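Teaching by demonstration (robotics)

Teaching by demonstration, also called programming by demonstration or learning from demonstration, is a way of giving a robot a new task by having a person carry the task out through the robot. The person either moves the arm directly by hand or drives it from a distance with a controller. The robot's joint positions, gripper commands and camera views are saved while this happens, and the saved record is used either to play the motion back or to train a program that can produce similar motions on its own.

The method is used where writing out every motion in code would take too long, or where the objects do not sit in the same place each time. Common subjects are pouring, sorting, folding, wiping, opening containers and placing items on trays.

Terms

A single recorded attempt at a task is usually called an episode or a demonstration. The person giving it is the demonstrator, teacher or operator. A program trained on the episodes is called a policy. When the trained robot runs the task without a person driving it, the run is called a rollout. Usage is not fully settled, and some groups say "trajectory" where others say "episode."

Teaching by hand

In hand teaching, known in technical writing as kinesthetic teaching, the operator takes hold of the arm and moves it through the task. The motors are set so that they hold up the weight of the arm but do not resist being pushed. Many arms have a button near the wrist that must be held down while the arm is being guided.

Hand teaching needs little equipment, and the operator can feel contact with the table or with an object. A person who has never worked with a robot can often give a usable demonstration after a short introduction. It has two main drawbacks. The operator's hands and body may show up in the camera views, where they will be missing when the robot runs alone. It is also hard to guide an arm smoothly with one hand while opening and closing the gripper with the other, and heavy arms are tiring to guide for long periods.

A simpler form, waypoint teaching, saves only certain positions along the way. The robot fills in the motion between them. Waypoint teaching is common in factories for loading machines and stacking boxes, where the parts are held in fixtures.

Teaching by remote control

In remote control, or teleoperation, the operator does not touch the working arm. Several kinds of input device are used.

Leader arm. The operator moves a small arm with the same joint layout as the working arm, and the working arm (the follower) copies it. Joint limits are easy to sense because the leader reaches its own limits at the same point.

Handheld controller. The position and tilt of a tracked controller are matched to those of the gripper, and a trigger closes the fingers. The operator can stand wherever the view is good.

3D mouse or joystick. The operator steers the speed of the gripper in each direction. These devices are cheap and take up little room, but motions that combine moving and turning are slow to perform with them.

Gloves and hand tracking. Finger positions are read from a glove or a camera. They are used mostly with many-fingered hands.

Remote control keeps the operator out of the way of the cameras, and the recorded images are closer to what the robot will see later. The cost is a loss of touch. Unless the device pushes back on the operator's hand, contact has to be judged by eye, and beginners tend to press too hard or stop too high. Delay between the input and the arm adds to the difficulty.

Example: the Mimcombe pouring task

The Mimcombe pouring task is a tabletop exercise used in the teaching lab at Flurnberg. It was written by Toshiko Honda and Ryota Hirose as a first exercise for new operators. The materials are two metal cups with handles, a white tray, a canister of dry pet food and a plain table with a curtain behind it. One cup is filled before the episode starts. The operator grips the full cup from the side, brings it over the empty one, tips it until the food has run out, and sets it down. 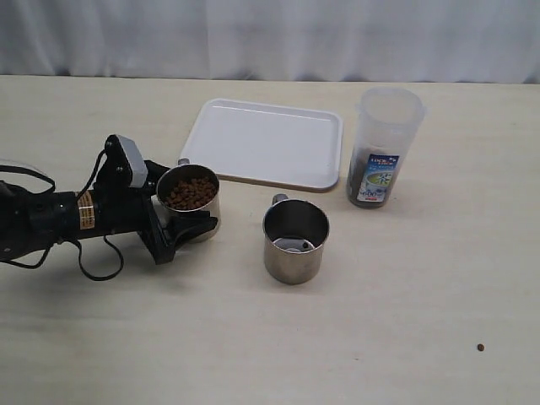

Dry pet food was chosen over water so that spills could be swept up and the same material used again. The pieces also roll and catch against each other, and the cup has to be tipped farther than most people expect before anything moves. Once the first pieces go, the rest tend to follow at once. Operators learn to tip the cup in stages and to hold the rim low over the receiving cup.

The grip matters more than the tipping. A cup held too near the rim leaves no room for the fingers when the two cups come together, and a cup held too near the base may turn in the fingers. The handle is another source of trouble. In the written instructions it must point away from the gripper at the start, but its exact angle is left to the operator so that the recordings show some variety.

The first set of recordings contained 234 episodes, given by 4 operators using a leader arm. Honda and Hirose judged the set too uniform, as the receiving cup had been put back in nearly the same spot each time. A second set was recorded in August with the cups and the tray moved between episodes, bringing the total to 538. Yae Wada, who checked the recordings, marked each one as a clean pour, a pour with spillage or a failed grasp. Failed grasps followed by a successful second try were kept and given a mark of their own.

In a later version of the task, the tray is the place where a cup has to end up. This version puts more weight on the last part of the motion, in which the cup is lowered, the fingers open and the arm backs away without dragging the cup along. Operators who are careful during the pour often hurry this part, and Wada's notes list tipped cups on release as the most frequent fault in the tray version.

Recording

An episode normally holds the joint angles of the arm, the opening of the gripper, the commands sent by the operator and the images from one or more cameras, all stamped with the time. The time stamps have to agree. If the images lag behind the joint readings, the trained policy will learn to act on a view that is already out of date, and the fault can be hard to trace afterward.

Two camera positions are in wide use. A fixed camera beside or above the table sees the whole work area but loses sight of small objects when the arm passes in front of them. A wrist camera moves with the gripper and gives a close view of whatever lies between or ahead of the fingers. Its view changes with every motion, and it often takes in parts of the room well beyond the table. Most setups record both kinds and leave the choice until training.

Hanging a curtain behind the table is a cheap way of cutting down background changes. It helps the fixed camera most. A wrist camera can look past the end of the curtain whenever the arm turns, and a policy trained only in a very tidy setting may do worse when people walk by. For this reason some groups record part of each set with the room in ordinary use.
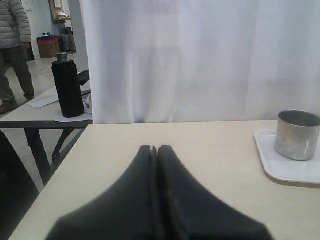
Quality of demonstrations

The trained robot copies habits as well as skill. Pauses are a well-known case. If the operator stops to think above the cup in many episodes, the policy may stop there too, and sometimes fail to start again. Takeshi Hirose's guide for the Lurkerow recording software advises operators to practice a task until they can do it without stopping before any episode is saved, and to throw out episodes in which the arm hangs still for long.

Differences between operators cause another problem. One person may reach around an object from the left and another from the right. Each way works, but a simple policy that averages the two may steer straight into the object. Newer training methods handle this better by choosing one of several possible motions. Many labs still agree on a side before recording.

The number of episodes needed depends on the task. A pick-and-place motion with one object in a small area can sometimes be learned from 50 demonstrations. Tasks with several stages, loose material or soft items usually need more, and adding different starting positions tends to help more than adding repeats of the same one.

Correction during rollouts

Recordings of good performances say little about how to recover from a poor one. A small error in the robot's position leads to a view that was never recorded, the next motion is slightly worse, and the errors build up. One remedy is to let the robot run while an operator watches and takes over when it begins to go wrong. The corrected part is added to the training set and the policy is trained again. Tetsuya Katayama described a form of this at Siddiqui in which the operator hands control back as soon as the arm has returned to a normal position. The corrections stay short that way, and the operator spends most of the session watching.

Safety

Arms being guided or driven are normally limited in speed and force, and a stop button is kept within the operator's reach. In leader arm setups, the follower must be brought slowly to the leader's position before the two are linked; otherwise it may jump when control begins. The area the arm can sweep is kept clear during rollouts, and objects are reset only after the arm has been parked.

See also

Imitation learning
Leader and follower arms
Teach pendant
Teleoperation
Wrist camera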